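Suturing Practice: Gallery
Pasitz Skills Room, Bistthorpe
Posted 03/12/2022

This page collects pictures from the suturing bench. Most people who visit it have signed up for the spring course and want to know what the work looks like up close before they sit down to it. Others have finished the course and want something to look back at while they practice.

The course is small. Hanneke Nijs teaches the first half, which covers instruments, needle handling and knots. Su-bin Koo teaches the second half, which is all stitching. Each session lasts two hours with a 15-minute break, and there is a short talk at the start on the reading for that session.

We spend a lot of the first hour on thread. Beginners tend to look only at the needle, and the loose end finds its way around a wrist joint or under a jaw. Keep the tail where you can see it. If a loop forms between the two instruments, decide what it is for before you pull on anything. A loop you meant to make is half a knot, and a loop you didn't mean to make is a delay.

The other thing to watch is how the light falls. Glare on a moist surface can hide a fine strand completely. Move your attention to the edges of the bright patch and follow the thread in from there.

Click any picture for the larger version.

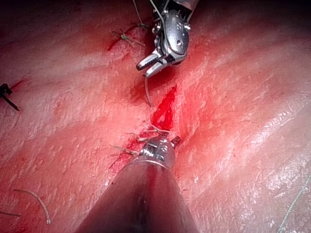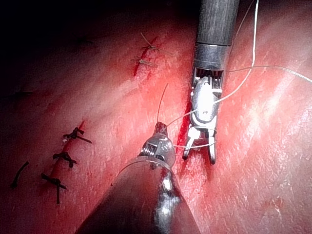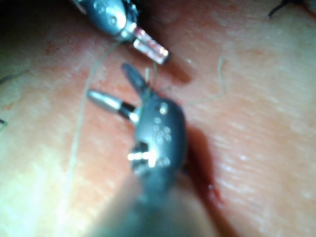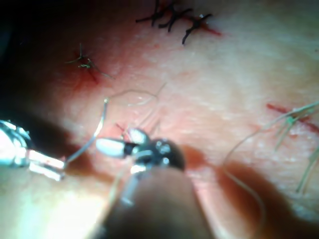

Suturing up close – two instruments and fine thread in each view.

Notes on the pictures

The first picture is the one to study for the wound itself. The slit tapers to a point at its upper end and is wider at the lower end, and the edges are slightly parted. Short suture ends are gathered near the lower instrument. Su-bin asks students to say where they would put the next stitch and why. There is more than one reasonable answer.

In the second, follow the white thread around the upper instrument. It crosses the wrist joint, wraps near the jaws and carries on to a loose loop between the two tools. One long strand runs out nearly straight to the right. Students who can trace that path without stopping usually find the knot section of the course easier.

The third gives the best look at a set of open jaws. The thin, pale thread crosses near the hinge. Hanneke uses this view when she talks about where along the jaw to hold the strand.

The fourth shows stitches already placed, with the two tips facing each other across a short gap. Look at the thread there too – it is fine enough to lose on a small screen.

Prints and files

Els Peeters keeps a set of 30 prints in the drawer under the reading shelf. They can be borrowed for a week. Please sign the card and put them back in order.

Full-size files are on the Nistero drive in the folder marked Suturing. The folder holds roughly 200 pictures, sorted by topic: needle handling, thread, knots, finished stitches. Enrolled students have access already. Anyone else can ask Kulsoom Kazmi at the front desk.

Corrections to this page go to Alaric Lyons. The knot tying gallery will be added later in March.

Back to all galleries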